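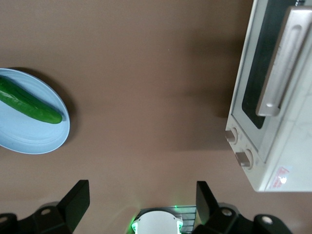
Planner keeps stalling since I moved to Marikar 2. Same arm, same wrist camera, same grasp script. The segmenter finds the cucumber on the blue plate fine, but the toaster oven's shadow on the table gets marked as an obstacle and the path check fails. Depth filter is set to 100. Any ideas?
Posted by Endley, July
2 comments - Share

Hultora
Your depth filter is too low. Mine is at 4000 and I stopped getting ghost obstacles. Raise it in steps and replay the same log each time. The dark glass in the oven door can return bad depth too, so mask that area.

Vostcombe
Had this in June. Marikar 2 turns on color-based obstacles by default. Turn that off and use depth only. See ticket 1449.

Share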